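Introduction to Game Design
Handout 4: Resources, scarcity and the survival loop

Please read this handout before the class and bring your notes on the game you have chosen for the term. We will not repeat all of it in the lecture.

1. What we mean by a survival loop

A loop is a set of actions which the player repeats many times during the game. In a survival game the basic loop is usually this: the player goes out, collects something, comes back, makes something from it, and goes out again with better chances. The story, the map and the enemies are placed on top of the loop. If the loop is weak, a beautiful map will hold the player for one evening.

In the last class we looked at Metcombe, the small game made by Salvador Prata when he was a student of this course. The player lives in a flooded valley and has to bring dry wood to a tower before night. The loop is very short. One trip takes two minutes, and after each trip the player must decide if there is enough light for another one. Please remember this decision, as we will come back to it in section 3.

2. Types of resources

For this course we divide resources into three types. Other books use other names.

Consumed resources disappear when they are used: food, arrows, fuel. They push the player out of the safe place.

Kept resources stay with the player: an axe, a tamed animal, a map. They change what the player is able to do. Be careful with them, because each kept resource makes some earlier problem easier for ever.

Hidden resources are not shown in the inventory, but the player spends them all the same. Daylight is one. The patience of the player is another one, and it is often forgotten by beginners – also by me, in my first games.

In Nirnon, the prototype which you played in November, fuel is a consumed resource and the lantern is a kept one. Many of you wrote in the feedback that the lantern felt useless. I agree with this. The fuel was so easy to find that the player never had to think about light, so the lantern had no work to do.

3. Scarcity and decisions

Scarcity does not mean that the player has little. It means that the player cannot have everything at the same time. A player with 1,000 stones and no rope may be in a more interesting position than a player with two of each.

A useful test was given to us by Lamisi Bonsu in her guest lecture. She asks at every point of the loop: what does the player give up here? In Metcombe, one more trip gives up safety. A short trip gives up wood. Both answers are clear to the player before the trip begins, and the player can feel responsible for the result.

Compare this with a game where food simply runs down and berries grow beside every path. The player gives up only time. Such a task is called maintenance. A small amount of maintenance is fine and can even be calming, but it should not be the main activity.

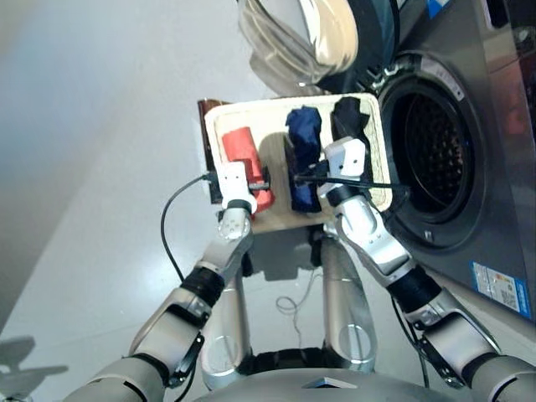 Should a survival game let the player starve to death?

It depends on how much warning the player gets and how much is lost. Starving works well when the warning comes early, while the player can still change the plan, and when the death costs one trip and not the whole evening of play. If you cannot give this warning, a softer penalty such as slower movement is the better choice.

4. The problem of the middle game

The first hour of a survival game is normally strong, as everything is dangerous and every small tool is welcome. Then the camp grows. The player has full chests, good clothes and a strong weapon, and the loop continues only from habit.

There are several known ways to answer this. You can move the important resource farther away, so that the trips become longer. You can add other people to the camp, who also eat. You can change the season, and with it the value of things which the player already owns. In Cervantes, the island game from our reading list, the wells dry up in the second part, and the player who built a large camp is suddenly in more trouble than the player who stayed small. I find this solution very good, but it is hard to balance.

Simply giving the enemies more health is the most common solution and I ask you not to use it in your project. It makes the fights longer and the decisions stay the same.

5. Exercise

Work in pairs. Take the rules of Grolow, which are on the course page, and draw its loop on one sheet of paper. Mark each resource with C, K or H for the three types. After this, choose one place in the loop where the player gives up nothing and change one rule there. You may not add a new resource.

Write half a page about your change. I would like to read what the player knew before the decision, what the player could lose, and how the second hour of play would be different. Drawings by hand are accepted, if the text on them can be read.

For the next class, please bring your sheet also when it is not finished. We will begin with the hidden resources, where most of the questions came from last year.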